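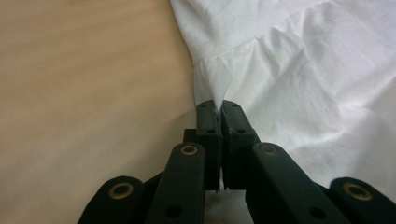
# Folding: notes for the Jiltwood talk

Speaker: Inna Tkachenko
Slot: 19 minutes, then questions. Water on the left. Clicker on the right. Do not hold both.

## Opening

Start without hello. Say: "Put up your hand if you own a fitted sheet." Wait. "Keep it up if you know what shape it is right now." Hands go down. Let them enjoy this.

Introduce myself after the laugh, or after the silence, whichever we get. I worked in the linen room at the Drindow for longer than I planned to. On a full changeover day we sent up 2000 pieces, counting pillowcases, and the pillowcases insisted on being counted.

Skip the joke about my mother-in-law. She's coming.

## The pinch

Most people fold with their palms. They pat. They smooth. They pet the thing like it's a nervous dog, and it stays exactly as lumpy as it was.

Pick up white cotton and hold it by one small fold between two tips, nothing else touching. The cloth gathers to a point where you've got it and slopes away on its own. Let the audience do this with the napkins on their chairs. (CHECK NAPKINS ARE ON CHAIRS. At Rarstead they were in a box under the stage and I mimed for four minutes.)

Points to make while they fiddle:

- Pinch near a corner and you can steer the whole side.
- Pinch in the middle and you've made a ghost costume.
- A big handful is how you get the crease you'll be ironing out later while muttering.

Someone will make a swan. Acknowledge the swan and move on.

## The table

Smooth top, no tablecloth. Cloth on cloth drags, and then you're folding two things, one of which you didn't want folded. I folded on a bed for most of my adult life and I'd like those evenings back.

PAUSE. Drink here or I'll croak through the next bit.

## Fitted sheet, live

Take it out of the bag already a bit crumpled. It will look more honest, and it'll be crumpled anyway.

1. Hands inside two neighboring corners, seams facing me.
2. Tuck one corner over the other. Say "over," loudly, because the back row can't see.
3. Same with the other pair.
4. Lay it down. Pull the curvy edge in until there's a straight side. Straight enough.
5. Thirds, then thirds again.

If it goes wrong, keep talking and roll it up. Rolled sheets fit in a drawer too. I spent years pretending otherwise at the Drindow, where the housekeeping manual gave fitted sheets 2 pages, one of them a diagram with the arrows pointing the wrong way.

## Towels (only if running early)

The Kassab fold: long edges to the middle, then over and over. It was on the card in the linen room and I never found out who or what Kassab was. Could be a person. Could be a hotel. Offer no theory, or I'll get letters.

Cut this first if the clock says so. People have strong feelings about towels and will bring them up in questions no matter what I do.

## Questions

Likely ones:

- *Do you iron sheets?* No. Next.
- *Duvet covers?* Separate talk. Separate speaker, ideally.
- *Does it matter, if the closet door shuts?* Fair. Say yes anyway, they've hired me for the afternoon.

Collect the napkins at the door.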